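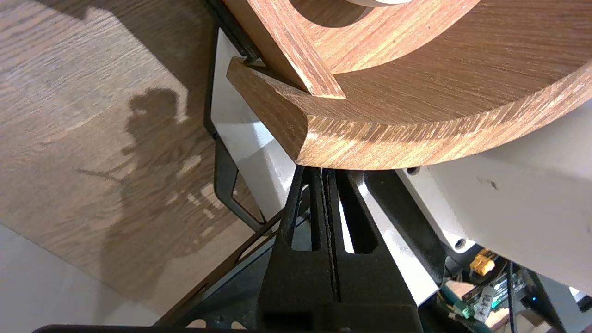

Figure 1. The gripper fingers against the underside of the curved rim, wrist view.

Project report: handling curved wooden parts with a bench-mounted arm
Submitted by Kiprono Muli and Abdelkrim Ait Brahim, 13/05/2023

1. Purpose
The project set out to establish whether a small robot arm, assembled in the Fleten shared workshop, could take hold of a curved wooden part from below and keep it steady while a second person worked on it. Flat parts had been dealt with in the previous report and are not repeated.

2. Equipment
The arm has a white housing and black two-finger gripper. The fingers are slotted along the middle, which saves weight but leaves less surface at the tips. The control board is exposed beneath the housing and power reaches it through an orange connector. A cover was drawn but has not been made.

3. Method
The curved part has a thick rounded rim, with a straight divider meeting it at a sharp angle near one end. Contact was made under the rim only. The arm was raised in small steps until the tips met the wood, and the position was then saved. Closing speed was set to 50 per cent for the first trials and reduced to 34 per cent for the remainder. Each hold lasted 90 seconds.

4. Results
Of 260 attempts, most ended with the part still in place. The failures occurred chiefly near the joint with the divider, where the tips slid along the curve. Direct sunlight on the table top also affected the wrist camera, and the later trials were carried out with the blind lowered.

5. Further work
Rubber pads for the finger tips are to be cut in May. The saved positions are stored on the workshop computer in the folder named Avar. Mr Ait Brahim will repeat the trials at the joint once the pads have been fitted.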